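I gave up on the dishwasher in the first week of the year and have been washing up by hand since. A few people have asked how that's going, mostly in the tone you'd use for someone who had taken up cold baths, so I'm putting it all in one post.

The machine was a Hesska, already in the flat when I moved in. It had been leaving grit in the bottom of mugs for months. I cleaned the filter, I cleaned the spray arms, I ran it empty with vinegar. Then it stopped draining. The repair man wanted 200 just to look at it and order the pump, and I said I'd think about it. I'm still thinking about it.

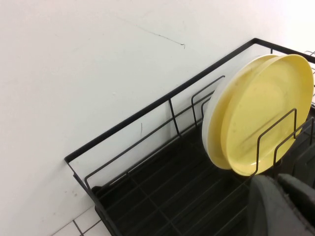
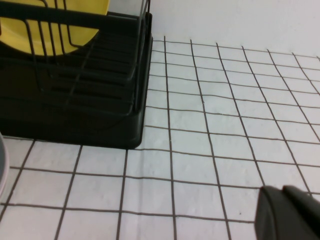 The black rack, against the wall and from another angle.

My routine is dull. Glasses first, then cutlery, then plates, then whatever is greasy. My grandmother did it in that order and so did my mother, and I ignored it for years and did the pans first to get them over with. If you do that the water is finished before you reach the glasses, and you either change it or drink out of something cloudy.

I wash up once a day, after supper. Breakfast things get rinsed and wait. On an ordinary evening it takes me 15 minutes, a bit longer if I've made something with a cheese sauce. I put the radio on. I had thought I'd mind the time more than I do, but I used to spend nearly as long loading the machine, unloading it and rewashing the things it had missed.

What I did get wrong was the amount of stuff. I had 11 dinner plates and I live alone. With a dishwasher you need plenty so there is something to eat off while the rest waits for a full load. By hand you need what you use in a day and a few over. I kept four, and the others went to Orestis, who had just moved and was eating off a chopping board. I got rid of eight mugs as well, and haven't missed one of them.

Tea towels matter more than I expected. The thick fluffy ones are useless, they just push the water about. Thin linen or old cotton is much better, and better still after it's been washed a lot. Angeliki gave me two that had been her aunt's and they beat everything I've bought. I let plates and bowls drain on their own and only dry glasses, knives and the iron pan.

Gloves – I tried and stopped. My hands were bad for the first month, and then I changed to a plainer washing-up liquid with no scent and they settled down. I keep a tube of hand cream on the windowsill and remember it about half the time.

Apostolos says I'm using more water than the machine did. He may be right. I use a bowl and don't leave the tap running, but I haven't measured it and I'm not going to. If someone is coming to stay for a fortnight I might feel differently about the whole thing.

The dishwasher is still there, by the way. I store baking trays in it. They fit very well, and Ifigeneia has asked whether I could do with her spare ones.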